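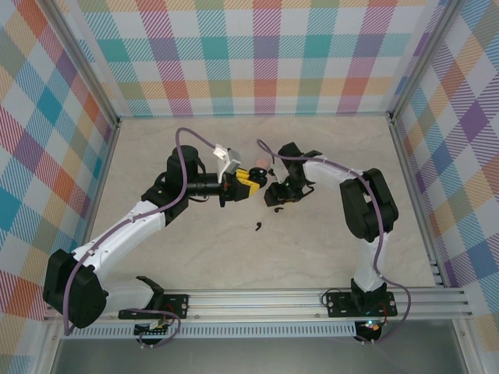
Protmont, March 2018

Right, quick one, kettle's on and I've got 30 minutes. The plaid. Several of you asked about it after the January post so here goes.

It's a printed check on white — teal, purple, orange, yellow, a sort of olive — and it goes on all the walls round the worktop. Paper came from Trusa, 90 for the lot, which I thought was steep untill I saw what Eltel wanted. Hung it in an evening. Swore a bit.

The side bits were the worst. Matching checks round a corner, never again. I gave up and let them run, and from the front they go diamond shaped anyway. Quite like it now.

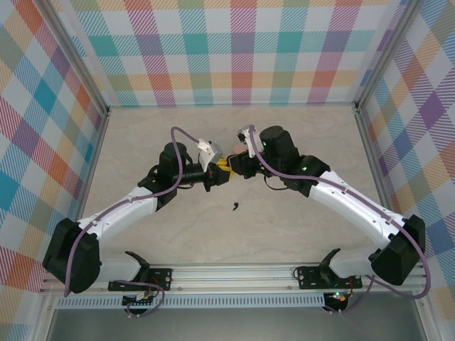
The floor of it

Cream-beige with faint grey veins, marble look. I wanted plain white and got talked out of it. Glad. Small pink things show up nicely against it, small black bits even more so, so you do end up sweeping alot.

Corners still need doing. Strips down the sides are fine, I think, and the metal profiles up the wall joins can stay as they are. 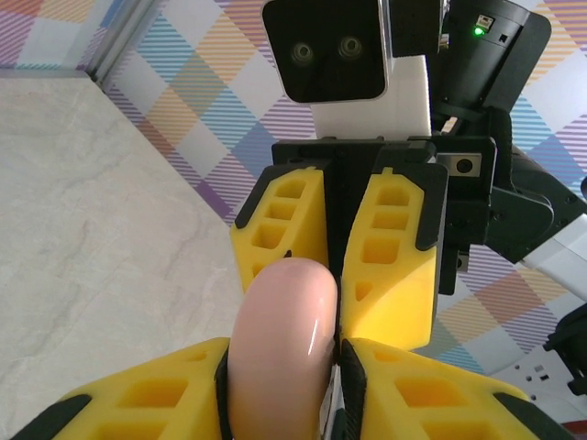 Might look for something softer for the back if the check starts to get on my nerves. About 200 left in the pot for that. Sithole do a plain green, no. 406, sample's in the post. Kettle's gone. More when it turns up.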